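Padora Household Forum > Laundry > Front loaders
Socks caught in the door seal: loading order for darks

Saturnino Vidal
Posted 2019-12-30

Machine is a Tredholm front loader, bought in September. Fault, if it is one: small items end up in the fold of the rubber door seal. It is always socks and always the dark load. I have had it on 3 of the last 16 washes, which I log. Lights and towels have never done it.

Current procedure is as follows. Darks go into a bin by the machine as they come off the airer or out of the bedroom. Large items are loaded first, to the back of the drum. Socks go in last, by hand, from the bin. Anything that needs a second look (pockets, tissues, a loose hem) hangs over the open door until the rest is in. 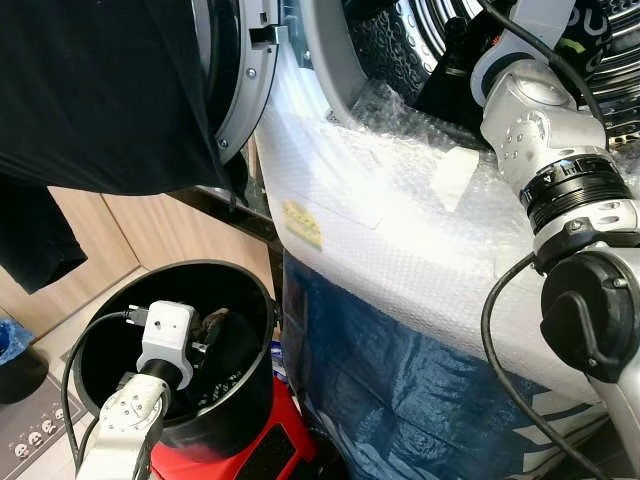
The fold in question runs all the way round, but the socks collect at the bottom, between about five and seven o'clock. They come out grey with lint and have plainly not been rinsed. Spin speed makes no difference. I have tried both cottons and mixed.

Before I change anything I would like to know whether the loading order matters, or whether this is simply what that seal does.

limescale_larry
It matters. Whatever goes in last sits nearest the glass, and when the drum starts turning it gets pushed forward into the fold. Put the socks in first and the big things on top. Nothing else needs changing.

Wanda Stępień
I would disagree with that as a general rule. Socks at the back are free to work forward again over a two-hour cycle. What decides it is how full the drum is. Overfill it and the load presses on the door, underfill it and the small things travel. Use a net bag. I have 2 of the Bonport ones with the zip cover and have not fished a sock out of the seal since.

limescale_larry
Net bags rinse badly if you pack them. Half full at most.

Wanda Stępień
Agreed on half full.

Saturnino Vidal
Tried socks first this morning. The bucket is raised on a stool, which brings the rim closer to the drum opening and saves bending to the floor for each sock. I would recommend that part whatever the outcome.

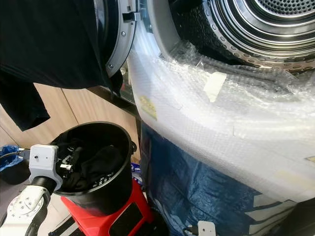 Black bucket on the red stool, socks in the bucket, door open.

Result: nothing in the fold. One wash proves very little and I will log the next few in the same way. I weighed nothing, so Wanda's point about fill level stands untested.

spindlewright
Could you say which socks they are? Thick sports socks are heavy enough to stay with the load. In my experience the ones that get into the seal are thin, open-knit or short, because there is so little of them. Trainer liners are the worst. Also check the elastic. A slack cuff will catch on anything.

Saturnino Vidal
Mixed. Going by the log, the three offenders were all thin. I had not made the connection. The thick ones have never been found there, though they make up more than half of the load. I now go through the dark things one at a time before they go in and put the fine knits to one side. 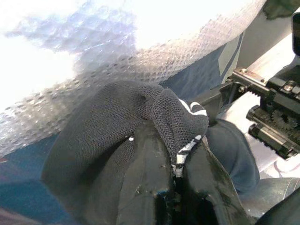

Wanda Stępień says those fine knits are exactly what the net bag is for, and that sorting by weight of fabric will do more for you than any loading order. Bag the thin ones, leave the thick ones loose, and shake each one out first so that it doesn't go in as a ball. Lint is a separate matter. Turn them inside out.

limescale_larry
Inside out I will give you. I still say first in.

spindlewright
The two methods don't conflict. Put the bag in first and you have done both.

Wanda Stępień
You have, but you will not know which of them worked.

Saturnino Vidal
I would like to know which. Plan is four washes with socks first and no bag, then four with the bag loaded last. Same programme, same powder (Heo, the unscented one), fill to a hand's width below the top of the drum. I will wipe the fold out before each wash so that anything in it afterwards belongs to that load.

limescale_larry
Wipe it dry as well, and leave the door ajar overnight. A wet seal grips.

kettle494
Same trouble with a different make. Following for the results. Does a hand's width mean flat or upright?

Saturnino Vidal
Upright, fingers together.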